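4.2 Hand-held trials at the desk

The second set of trials dispensed with the arm altogether. The Grelach arm had by then spent most of January in a state its manual calls "guarded", and we wanted grip data before it felt better. An operator therefore held one gripper in each hand and worked at a built-in desk with open shelving above it. Each gripper carried a marker cube, so that its pose could be recovered from the head camera without asking the operator where their hands had been. The two jaw sets compared were the Clostska, which is stiff and precise, and the Flarkix, which is forgiving to the point of indifference.

We recorded 590 grasps over 19 sessions. An attempt counted as a success if the object stayed between the jaws for 3 seconds, a threshold chosen after a shorter one had flattered everybody. Sessions were capped at 30 minutes, by which time most operators had begun to express views on the weight of the grippers.

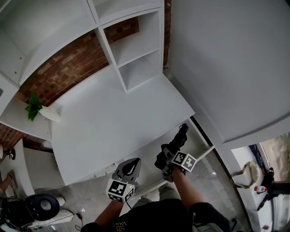
Figure 4. Operator at the desk with a gripper in each hand. The cubes carry the fiducial patterns used for tracking.

Tracking was the weaker half of the method. The Kakakhel controller, which handles the timestamps, would discard a pose whenever one cube passed in front of the other, and two-handed work consists largely of this. We kept such trials and interpolated the gap where it was short. Where it was long we threw the trial out, with some regret, as the discarded ones tended to be the interesting ones.

Reaching into the shelves was harder with either jaw set than working on the desk surface. Operators turned their wrists to clear the shelf boards and, in doing so, turned the cube away from the camera. The Clostska jaws suffered more, as they need a fairly square approach.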